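Does Folding Method Matter? A Report on Shirts, Shelves and Claims Made for Both

Textiles and Household Studies, second-year project
Qiuyue Ye and Lucimara Lopes

Background

The project started with a leaflet. Draltuvura, the secondhand shop where Lucimara works on Saturday, hands new staff a one-page guide to something called the Mekov fold. The guide says that clothes folded this way take up less room, crease less and "stay folded." It gives no figures for any of these. We asked the shop manager where the guide came from and she said it had been in the drawer when she took over.

We wanted to know if the claims hold up. Our tutor thought the question was too small. We thought it was small enough to finish by May, and we still think so.

What we compared

We used three folds. The first was the Mekov fold, done as the leaflet says: sleeves in, thirds lengthwise, then rolled from the hem and tucked. The second was the plain retail fold that most people learn from a parent or a first job. The third was no method at all, meaning the shirt was put down in whatever state the person thought was good enough. We called this the control, although our tutor objected to the word.

Nine people took part, all students in our building. Each person folded knit tops from a pool of 12, and across all the sessions we recorded 400 folds. We timed each one, measured the height of the result with a ruler, and left it on a shelf overnight. In the morning one of us lifted it by the top edge and noted if it came apart.

Results

The Mekov fold did take up less shelf depth. It also took longer, and the time did not come down much with practice, which the leaflet says it will. People who liked the fold at the start were still slow at the end. One participant said she would never do this at home, then asked for a copy of the leaflet.

On creasing we found nothing we would defend. We both scored each shirt from one to five, and our scores disagreed so often that we can't say which fold won. Qiuyue scored harder than Lucimara on every fabric. A better project would have used photographs under fixed light and judges who did not know which fold was which.

"Stay folded" depends on what you do to the pile. Left alone, everything stays folded, including the control. Lifted from the top, the rolled shirts held and the flat ones mostly opened. We don't know how often people lift shirts that way. We suspect the leaflet's author didn't know either.

Where the folds went wrong

Wide necklines gave us more trouble than sleeves did, and neither the leaflet nor the Xie handbook in our department library mentions them. A crew neck lies flat and gives you an edge to line up. A scoop neck has nothing to hold it in place, so the binding twists into a loop and the cloth gathers at its base, and after that the thirds are guesswork. Stripes make the problem easy to see: on a white top with black stripes, the bands ripple into waves wherever the fabric has bunched, while a plain top in the same state can pass for tidy.
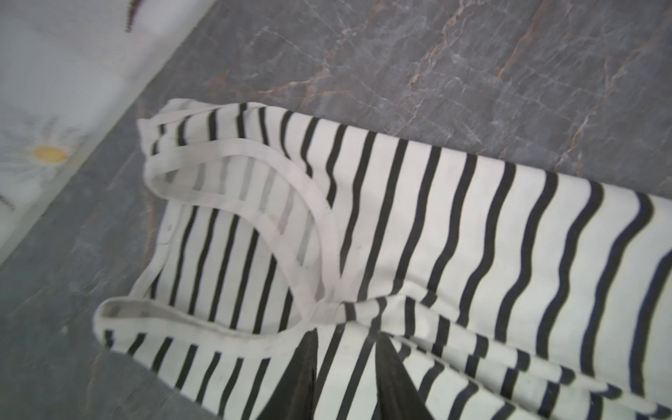

Fabric behaves differently at the neck than at the hem, and any scoring sheet should treat the two separately. Ours did not. With a wide neck lying open you also get the inside of the back panel, where the stripes look paler and grayer than they do on the outside, and a curl in the white binding stands out next to them. We had one line on the sheet for "neatness," and it was asked to cover all of this.

Limits

Nine people from one building is not a sample of anything. All of them knew what we were testing. The shelf was the same shelf every time — good for consistency, but it was a deep one, and a shallow shelf might have changed the result for the rolled fold. We bought the shelf liner from Junano because it was cheap, and it turned out to be slippery enough that two piles slid overnight. We kept those results in and marked them.

What we would tell the shop

Keep the rolled fold for crew necks on crowded shelves. Hang the scoop necks. Take "crease less" off the leaflet until somebody has tested it properly, with more people and better scoring than we had.

Our raw timing sheets are in the department folder, cabinet 715, along with the leaflet.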